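Print this page | E-mail this to a friend

How to sort out a coat corner in a shared office
18 May 2024, by Tanner Beaulieu

When we took on the big open room at Cluvstead I was so busy fretting over desks that I forgot coats existed. Then October came round and every chair had a soggy anorak on it! So this is how I'd set up a coat and bag corner from scratch, having done it badly once already.

1. Pick your wall

You want a bit of wall near where people come in but out of the way of the desks. Ours is brick, which I love (it hides scuffs beautifully, all those reds and browns), though it's a pain to drill. If you're renting, ask before you put so much as a screw in. I didn't, and had a rather stiff e-mail from Salazar, who look after the building.

That's what pushed me towards a freestanding rack, and I'm glad of it now. You can shuffle it along when the desks move, and take it with you when you leave. 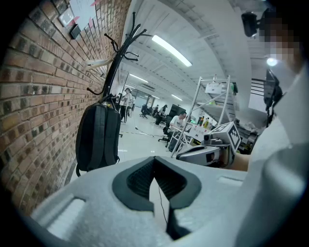 Before you buy anything, have a look at what people bring in. I had pictured long wool coats on hangers, very smart, and what we get is mostly rucksacks with a laptop, a lunch and a spare jumper inside. A bag like that is far heavier than a coat and it hangs a long way down, so measure your biggest one from the top loop to the bottom before you choose hook heights.

2. Choose the rack

I went for a tall black metal one with curly hooks sprouting out of the top, a bit like a tree in winter. Mine was £73 from Enska, and I've seen plenty for less. Give it a good shove in the shop. If it sways with nothing on it, leave it there!

Have a feel of the hook ends too. Thin pointy ones leave a little peak in the shoulder of a jumper and you never quite get it out again.

3. Load it properly

Bags go on the lower hooks, coats up top. Hang the first bag, then put the next one on the opposite side so the weight balances. Use the loop at the top of the bag if it has one and let the shoulder straps hang free, then tuck up any long dangly ends so they don't catch on people going past.

Keep cables well clear of the base. I caught my foot in one with an armful of coats, and I can't recommend it.

4. Put your notices up

People do look at the wall while they're fishing about for their keys, so it's a good place for paper notices. We use coloured tape, pinky red, on the brick. Press it on firmly with your thumb and pick the flattest bricks you can find, because it lets go of the crumbly ones overnight.

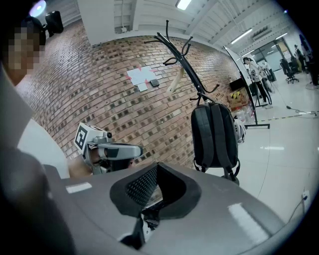
5. Have a clear-out

Every couple of months I take everything off and see what's left at home time. Last go it was 3 umbrellas and a scarf that had been there since the Nevitz lot moved out. Put the leftovers in a box with a date on it, give people 2 weeks, then off to the charity shop it all goes.

While the rack's bare, tighten the screws at the base and hoover underneath. You'll be amazed at the fluff.

Contact | © Tanner Beaulieu | Back to top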